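Lisard bekommt in Grirkholm neue Wohnungen

Ich war diesen August mal wieder bei Ansah in Grirkholm, und dort wird gerade kräftig umgebaut, allerdings fast nur im Rechner. Der Serviceroboter Lisard, der später in möblierten Wohnungen Sachen holen und wegräumen soll, wird komplett neu eingerichtet. Das heißt: neue Kameraeinstellungen, neue Höhenwerte, neue Karten. Und bevor das echte Gerät auch nur einen Meter fährt, läuft alles in der Simulation Kerix durch (ich durfte zuschauen, was ich natürlich viel zu lange gemacht habe!).

Angefangen wird mit der Kamerahöhe. Die steht in einer Datei, die Ansah nach dem letzten Umbau am Mast ändern musste, und wenn der Wert nicht zum Gerät passt, sitzt später jede Tischkante ein bisschen falsch. Danach kommen die Böden dran. Jeder Belag hat in Kerix einen eigenen Reibwert, und an Türschwellen wird extra eingetragen, wie schnell Lisard drüberrollen darf. Das klingt nach Fleißarbeit und ist es auch, ich habe zwei Stunden neben dem Bildschirm gesessen und wir sind über sieben Räume nicht hinausgekommen. Kaffee gab es immerhin genug.
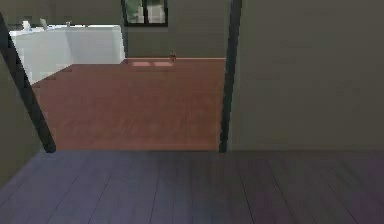
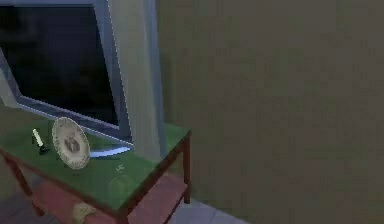

Zwei Ansichten aus der Simulation: zuerst der Durchgang zum Raum mit der weißen Küchenzeile, dann der Beistelltisch mit der grünen Platte am Fenster.

Muss das nach jeder Reparatur am echten Roboter wiederholt werden?
Nur wenn an Mast, Kamera oder Fahrwerk etwas verändert wurde. Nach einem Akkutausch oder einem Softwareupdate reicht bei Ansah ein kurzer Kontrolllauf.

Spannend fand ich, was beim Einrichten alles Ärger macht. Glänzende Dinge zum Beispiel, die für den Tiefensensor gern mal verschwinden, oder schmale Tischbeine, an denen Lisard früher zu knapp vorbeigefahren ist. Deshalb wurde der Sicherheitsabstand in der neuen Konfiguration vergrößert, und prompt passte er in einer Wohnung nicht mehr durch die Badtür – also wieder ein Stück zurück damit. Solche Korrekturen landen jetzt in einem gemeinsamen Protokoll, vorher klebten die Zettel am Monitor.

Rund 3.000 Testfahrten sollen über Nacht laufen, wenn die Rechner sonst frei sind. Morgens schaut das Team dann die Abbrüche durch und stellt nach. Erst danach geht es an das echte Gerät in der Werkstatt, wo noch die Räder gereinigt und die Kamera einmal frisch kalibriert werden müssen. Einen Termin dafür wollte man mir noch nicht nennen, ich frage im Herbst noch mal nach.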